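Lint Rollers, Tables and Woven Screens: Your Questions 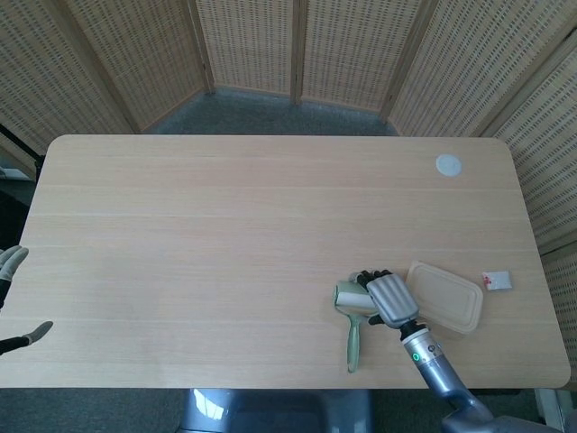
Photo: Bloxham Home Notes, February 22, 2018

I get a lot of mail about the small stuff – lint, lids, dusty screens – so I've put my answers on one page and I'll keep adding to it as more come in.

Can I use a lint roller on a table?

Yes, and I do it all the time! A sticky roller is brilliant for pet hair and crumbs on a dry tabletop, especially the fine bits a cloth just pushes from one end to the other. Mine has a pale green handle, which I'm fond of for no good reason. Wipe up anything wet or greasy first or the sheet gives up straight away. On an oiled or waxed top, try a corner before you go the whole length.

Which way should I roll?

Along the grain if you can see any. I start at the far side and work back towards myself, with light pressure. If the roller drags or starts to peel itself, you're pushing too hard or the sheet is full.

How do you clean a woven room divider?

Slowly, with a cup of tea going cold nearby. I open the panels out flat and go over them with the soft brush on the vacuum, then a dry paintbrush for all those little gaps in the weave. Lint rollers are fine on the frames, but I keep them off the weave itself – sticky paper can lift a loose strand, and then you'll be gluing it back (ask me how I know). A barely damp cloth does for the timber.

Where did you get yours?

I've had this one so long the shop has closed, sorry. Readers have told me the Rorberg and the Skosell are similar, but I haven't had either at home, so measure before you buy. A screen always looks smaller in the shop.

What about the carpet underneath?

Do it last. Everything you brush off the table and the screen ends up down there, and grey carpet hides less than you'd think. Vacuum in two directions.

I have food container lids with no containers. Do I keep them?

I give them until the end of September, every year, and then out they go. In the meantime a rectangular lid makes a decent tray for buttons, clips and those tiny packets that collect on every table I've ever owned. Check with your council before you put plastic lids in the recycling, as the rules vary a lot.

Do you answer letters?

I try to. Write to me at PO Box 31, Gristthorpe, and please keep it under 200 words – my eyes aren't what they were.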